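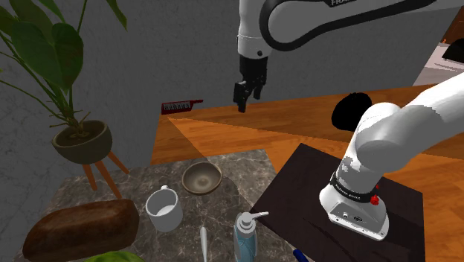
I sang at the Stesby parish pilgrimage in June and I'm still humming! We left the hall at 5 a.m. with thermoses and far too many hymn sheets, and walked the old river path to the shrine at Trestonum. Our choir had 314 singers from 9 parishes, and we'd practiced together exactly once.
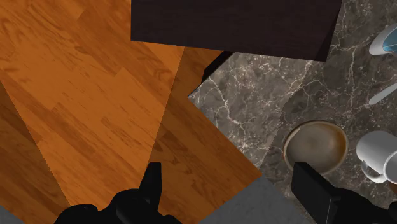
Then came the Vietnamese hymn in the Giáp arrangement, which I'd been dreading for weeks. The altos came in early — my row, sorry — but by the second verse the whole field had picked up the tune. The parish bulletin says 3,786 people came, and I believe it, what a sound!

Next year I want to do the overnight vigil too. My feet may have opinions.

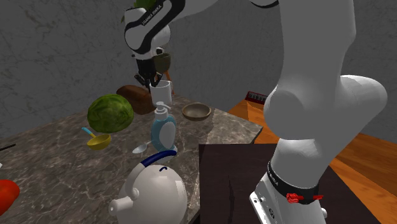
If you're thinking of coming

Bring a folding stool and learn the alto line. Please, we need you!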